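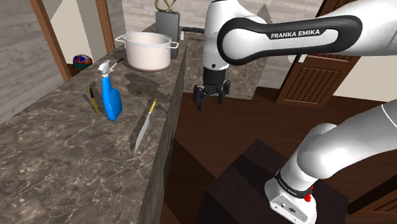 주방 정리 메모 - 시뮬레이션 주방에서 배운 것들

급하게 적음. Favavitz 팀이 로봇팔 가상 주방으로 돌린 실험 결과 읽고 우리집 조리대에도 써먹을 만한 것만 골라봄. 논문 아님, 팁임.

실험 방법은 간단. 조리대에 냄비, 스프레이병, 칼 같은 길쭉한 도구들 올려놓고 팔이 하나씩 집게 함. 물건 위치랑 각도만 매번 바꿈. 총 3000번 돌렸고 그중 유효한 게 2901번. 나머지는 물건이 시작부터 겹쳐 있어서 뺐다고 함.

1. 칼은 손잡이 방향부터
칼 손잡이가 조리대 가장자리 쪽으로 가 있으면 집다가 미는 경우가 많았음. 사람도 마찬가지. 안쪽으로 돌려놓기. 칼날 밑에 젖은 행주 금지.

2. 얇은 건 눕혀서 한데 두지 말것
납작한 도구가 제일 안 집힘. 돌 상판에 딱 붙어버리니까. 손잡이 밑에 접은 행주 하나 받치면 훨 나음. 통에 세워두면 더 좋고.

3. 간격
물건 사이 20cm 정도. 실험에선 이보다 좁으면 옆에 걸 건드리는 일이 확 늘었다고. 좁은 집은 어렵죠.. 칼 옆만이라도 비워두세요.
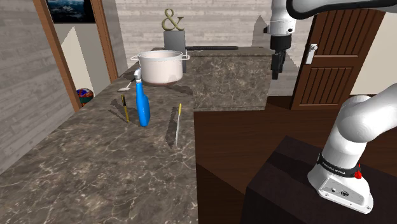 최종 수정: 3월
4. 스프레이병은 냄비 앞에 두지 않기
키 큰 병이 앞에 있으면 뒤에 있는 냄비 손잡이가 가려짐. Tadeo Cáceres가 쓴 결과 정리에도 이게 따로 나옴. 병을 옆으로만 옮겨도 냄비 잡기 성공률이 25% 올랐다고. 카메라 각도를 바꾸는 것보다 효과가 컸다는데 이건 좀 의외였음.

5. 냄비 손잡이는 좌우로
양손 냄비는 손잡이가 내 몸 기준 왼쪽 오른쪽. 앞뒤로 놓으면 지나가다 걸림. 팔로 집을 때는 한쪽 손잡이만 잡으면 기울어서 실패로 친다네요.

6. 그림자
이건 집에서도 은근 중요. 무늬 많은 돌 상판에 그림자까지 지면 얇은 칼이 잘 안보임. Alasdair Gunn 쪽에서 조명만 바꿔서 다시 돌려봤는데 그림자 진할수록 얇은 도구 위치를 더 많이 틀렸다고 함. 상부장 밑에 등 하나 다세요. 비싼 거 필요없음.

주의할 점. 가상 주방 결과라 미끄러움이나 기름때 같은 건 안 들어가 있음. 실제 조리대에서 하는 건 Astwood에서 준비중이라고만 적혀 있고 수치는 아직 없음. 그러니 20cm도 딱 맞춰 잴 필요는 없고 손 하나 편하게 들어가면 됩니다.

다음에 추가할 것: 서랍 안 정리, 뚜껑 보관, 도마 세우는 법. 서랍 쪽은 Paltano 실험 자료 먼저 읽어보고 올릴께요.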